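The Long Wait at the Short Counter

The last thing I bought in Strickland before leaving it was gum. I didn't want gum. I had a full tank, a sandwich and a bottle of water, and I was standing in a line that had stopped moving, next to a rack that had been built by people who knew I would be.

The checkout rack is the only part of a store designed around your weakness instead of your list. Everywhere else they have to guess. They put the milk at the back and hope you pass the cookies. At the register they've got you boxed in between a cart and a stranger, with nothing to read but your own receipt from last time, and they can take it from there.

I grew up with a good one. The Nemine Market in Kestitz had a single register and a wire rack that squeaked when you turned it, and my mother's position on the rack was that it didn't exist. She could stand beside it for the length of a price check and never once let her eyes drop. I have seen people walk past car wrecks with less discipline. My own eyes dropped right away, and have stayed down ever since. 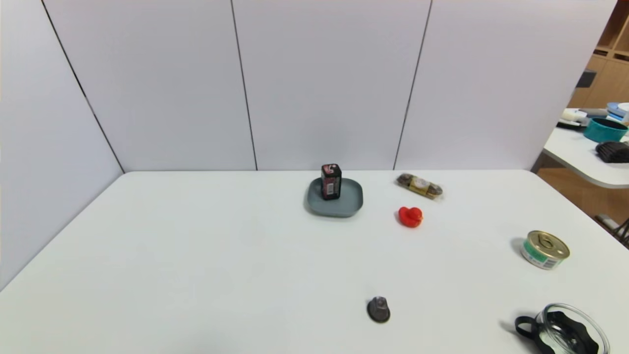
What changed, somewhere between my childhood and my first gray hair, is the packaging. Gum used to come in a paper sleeve you could lose in a coat lining. Then it started dressing up. Mints moved into tins, the tins got hinges, and candy that had been perfectly happy in a bag was suddenly standing upright and looking you in the face. A man I used to work with kept screws in his old mint tins and talked about them as if he'd come out ahead on the deal.

I spent an afternoon in April at the Pandstead, which is the big store out past the county road, trying to find out how all this gets decided. The Pandstead has 17 registers and lets you use four of them. The manager on duty was polite and told me that most of it comes down from above on a chart, and that the chart is the chart. Gum goes at hand height. Chocolate goes a little lower, where the children are. Batteries and lip balm get the edges, on the theory that a person who remembers she needs batteries will reach for them, while a person who remembers she needs chocolate has to be helped.

I asked if anybody ever complained. He said they complain when it moves. The store shifted the mints to the other side of the lane last year and heard about it for weeks, from people who would have told you, under oath, that they never bought mints. 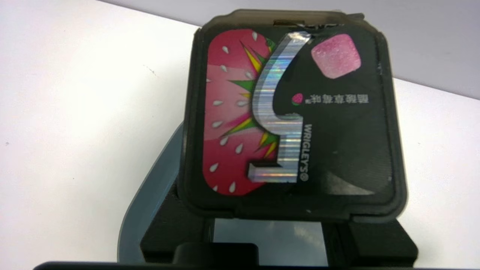 Then there's self-checkout, which was supposed to finish the whole business off. No line, no waiting, no rack. For a while the gum people must have been very worried. You can't look at a display when you're busy arguing with a scale about whether there's a bag on it. But the machines turned out to be slow in their own way, and the Pandstead has now wrapped its self-checkout pen in a long winding chute with shelves on both sides. It's the old rack, stretched out to the length of a bowling lane. I walked it twice and came out with licorice, a phone cord and a tiny flashlight.

I did try quitting. I put a note on my dashboard that said LIST ONLY, and it worked until the sun faded it. I tried paying cash, which only meant I had change to get rid of. For one stretch I shopped with my mother, who is now well up in her seventies and still doesn't see the rack, and who asked me in the parking lot what was rattling in my pocket.

It was cinnamon. She took two pieces.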